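Penley Giving Guide
Section 4: Setting Up a Recurring Gift Form

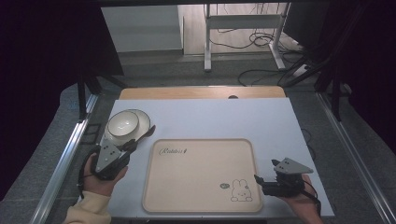

Rabbit tray on the work table.

Recurring gifts are a wonderful way to keep a small charity steady, and your first form is quick to build! Have your Gandent account number handy before you start.

1. Sign in to Penley and open Forms, then New Form.
2. Choose Monthly. The gift date is set to the 2nd. If you pick the 31st, shorter months will run on their last day.
3. Type your suggested amounts. Donors can always enter their own.
4. Under Payments, select Gandent and enter your account number.
5. Write a thank-you note of up to 300 characters. Have fun with this one - donors love hearing from you right away!
6. Click Preview, make a test gift, and then click Publish.

Note: The test gift shows up in your reports marked TEST and is never charged.

Caution: Changing the gift date after you publish affects new donors only. To move existing donors, see Section 6.

Last updated July 19, 2019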